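1/ Right, I finished Stunarach at ten to one this morning and I have opinions, so it's a thread, sorry to everyone who follows me for the allotment.

2/ It's Marjorie Rudd's second novel. Came out in July from Fothergill, who are tiny and mostly do walking books. I'd never have heard of it if Shirley Sedgwick hadn't shoved her copy at me after choir and told me to read the first chapter before I was allowed to go home.

3/ Plot without spoilers: a woman called Ishbel takes a job minding a lighthouse that's been switched off for years, on a rock called Stunarach, with a dog called Emo. She's meant to be there for 4 months. She isn't there for 4 months!

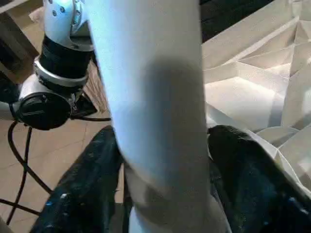
4/ The lighthouse is the best character in it, I think (Emo is a close second). Rudd hardly describes it. You get "the tower" and "the white" and the weather and that's your lot, so you have to build your own. Mine came out as a tall smooth white column like this one, bluish down the left, with a big soft grey shadow over its middle and a bit of a pinch lower down. No windows at all, which made the chapter where she looks out of the window quite hard work for me.

5/ The first 73 pages are slow. I mean SLOW. There's a whole chapter on mending a kettle. I put it down twice and read a crime thing in between, and I'm glad I went back because the minute the supply boat doesn't turn up you can't stop.

6/ Things I loved: the letters from her brother, which get shorter and shorter and you don't notice until there's one that just says "Rain here." The dog not being a clever dog. The food, all of it tinned, all of it somehow making me hungry.

7/ Things I didn't: the man from the harbour office. He turns up, explains the history of the island for six pages and leaves again. Keith Lightfoot at work says that's his favourite bit, so there you go, but Keith reads tide tables for pleasure.

8/ Also the print is small. I had to get the big lamp out. Fothergill, if you're reading, some of us are over fifty and reading in bed. 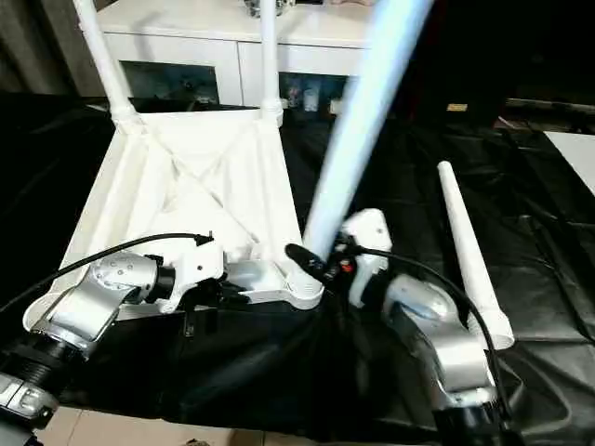
9/ The ending. I won't say what happens but I've seen people calling it a cheat and I don't agree. Go back and read the kettle chapter again after. She tells you, more or less, it's just you were bored and skimming (I was bored and skimming).

10/ Gemma Haslam thinks Ishbel made the brother up. Gemma, I've been thinking about this since breakfast and I've burnt the toast over it. What about the parcel?? Who sent the parcel?

11/ Where to get it: the bookshop in Grurkthorpe had a little pile by the till on Thursday. Ross Forsyth behind the counter told me the first printing was only 2000 copies, so if you want one I wouldn't hang about. The library has it too but there's a queue and I'm afraid Shirley's copy is promised to my sister.

12/ If you liked slow books where it rains, you'll like this. If you need something to happen by page 150 you'll be fine as well, it does, just hold your nerve through the kettle.

13/ I've ordered her first one, the one with the ferry on the cover. Has anyone read it? Is there a dog?

14/ Forgot to say, no, nothing bad happens to Emo. Three of you have messaged already. He's fine, he gets a kipper.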